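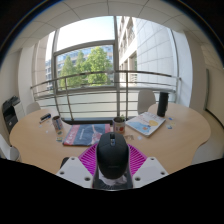 A black computer mouse with a scroll wheel.

Home Workshop Kitchen Garage Tips Contact

Keeping car parts in order in a home garage

If you work on your own car, you know how fast a garage fills up. Mine had brake pads on one shelf, more brake pads behind the paint, and an oil filter for a car we sold years ago! After one long November weekend of sorting, these are the habits that have stuck.

Start by giving everything that comes in one place to land. I use an old kitchen table just inside the side door, and nothing goes on a shelf until I've opened the box and checked the part against the order (a wrong thermostat is so much easier to send back in the first week than in the spring, when you've lost the slip and half the packaging).

Write the car, the part and the month you bought it on masking tape, in big letters, and stick it on the end of the box that faces you. Keep the tape and marker on a string by the table or they'll wander off to the kitchen.

Heavy things go low. Brake discs and jugs of coolant live on my bottom shelf, 17 inches off the floor, so I can still get a broom under there. Bulbs, fuses and wiper blades sit at eye level, with the oldest in front so they get used first.

My neighbor Ekow Quansah hangs his belts and hoses on wide pegs, well away from the window, and I've copied him. Narrow nails leave a kink.

Last of all, set aside 45 minutes every season to go through the lot. Anything that doesn't fit a car you still own can go in a box by the door, and there's usually somebody down the street who'll be glad of it.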